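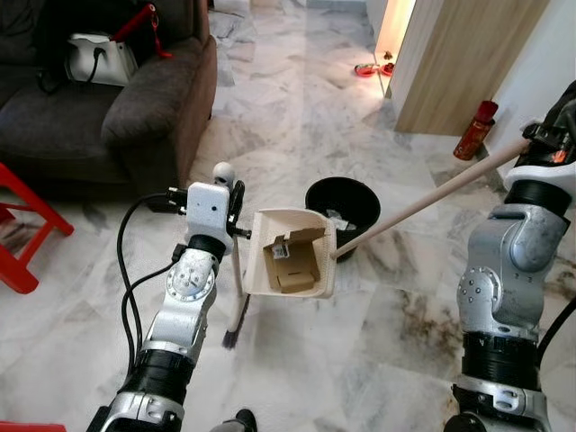

Cartão dobrado, com etiqueta de código de barras, na pá branca.

Caderno, setembro, 16h. Vulnerabilidade a cheias, bacia de Idby.

Refiz a tabela de perdas com a renda por domicílio. A margem alta e a baixa levaram a mesma lâmina d'água na cheia de referência. Na alta, 3 casas interditadas. Na baixa, 177. O relatório antigo atribui a diferença ao "regime excepcional de chuvas", que pelo visto escolhe a rua pelo valor do IPTU.

Das 671 fichas de Urbridge, quase 30 vieram sem o campo "material da parede". Preenchi com "desconhecido" e deixei fora da regressão. Quem quiser imputar pela média, que me explique antes o que é uma parede média.

O índice Mykhailiuk continua dando peso demais à declividade e nenhum ao aluguel atrasado. Rodei com e sem - sem ele o ajuste melhora, o que é constrangedor para o capítulo 2.

A planilha da Ganier usa vírgula decimal numa aba e ponto na outra. Perdi a manhã de domingo nisso.

Pendências: pedir as cotas da régua de jusante, trocar "desastre natural" no título (de novo), conferir se o abrigo do mapa existe ou se é só o símbolo.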